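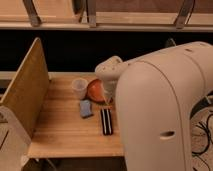 An orange bowl on a wooden tabletop.

The case for the shared midday meal
By Chelsea Lambert
August 2020

When the Landeg district council voted in June to close the public dining room at Skeltberg, the decision took up a single paragraph in the minutes. The room had served a hot lunch on weekdays for 31 years. It was open to anyone who lived or worked in the district, at one price, and it asked no questions of those who came through the door. The council's paper described it as a discretionary service with limited strategic value. Members accepted that description without debate, and the saving was entered in the budget for the coming year.

The council was wrong, in my view, and the error is one that other authorities are likely to repeat.

The financial argument deserves a fair hearing. The dining room ran at a loss in most years. Its kitchen needed new ventilation, and the restrictions introduced this spring meant that it could seat only a fraction of its usual number. Officers were asked to find savings at short notice and they found one. It is difficult to blame them for that. The fault lies in the way the service was valued in the first place.

Public bodies have become used to judging food provision by need alone. A meal is justified if the person eating it would otherwise go hungry, and it is hard to justify in any other case. On this reasoning the retired surveyor who ate at Skeltberg twice a week, and who could well afford to cook at home, was a cost to be removed. So were the bus drivers, the clerks from the land registry and the parents with small children. The council proposes to replace the dining room with a voucher scheme for 70 households, chosen by income. The scheme will be cheaper and its results will be easier to report.

It will also be a different thing altogether. A voucher feeds a household behind its own front door. The dining room fed people at long tables, beside others whom they had not chosen, and over time they came to know one another. Those who relied on the low price sat with those who did not, and no one could tell which was which. Once a service is confined to people who can prove hardship, using it becomes a statement about oneself, and many who are entitled to help will stay away. Anyone who has worked in welfare administration will recognise the pattern.

Teodoro Javier, whose history of municipal catering in the region remains the best account we have, records that the Skeltberg room was founded with precisely this in mind. Its first rules stated that there should be one menu, one price and one door. The neighbouring town of Amel opened a room on similar lines 2 years later and has kept it, though its finances are no stronger than Landeg's. Amel's councillors treat the room in the same way as the library, as something a town maintains for its residents in general. They do not ask the library to show that its readers could not have bought the book.

There is a further consideration, which this year has made harder to ignore. During the weeks of closure in the spring, the staff at Skeltberg prepared more than 700 meals for delivery. They were able to begin within days. The kitchen existed, the suppliers were known, and the cooks had a fair idea of who lived alone and on which street. None of that knowledge was written down in a form that could be handed to a contractor. It had been gathered over years of ordinary lunches, and it will be lost when the staff disperse at the end of the month.

The council has invited Perkus, a private caterer, to take a lease on the building. The firm may well run a good café there, and I wish it success. A café has its own obligations, however, and it must attend first to the customers who spend the most. It cannot reasonably be expected to hold a table for a man who makes one bowl of soup last until two o'clock.

I would ask members to take three steps before the lease is signed. The kitchen should be retained in public ownership. The voucher scheme should be delayed until the people it is meant to serve have been consulted – including those who would not qualify. And the accounts of the dining room should be published in full alongside those of the library and the swimming baths, so that residents may compare the subsidy for each visit and form their own judgement.

The next ordinary meeting of the council is open to the public, and written questions may be submitted to the clerk beforehand.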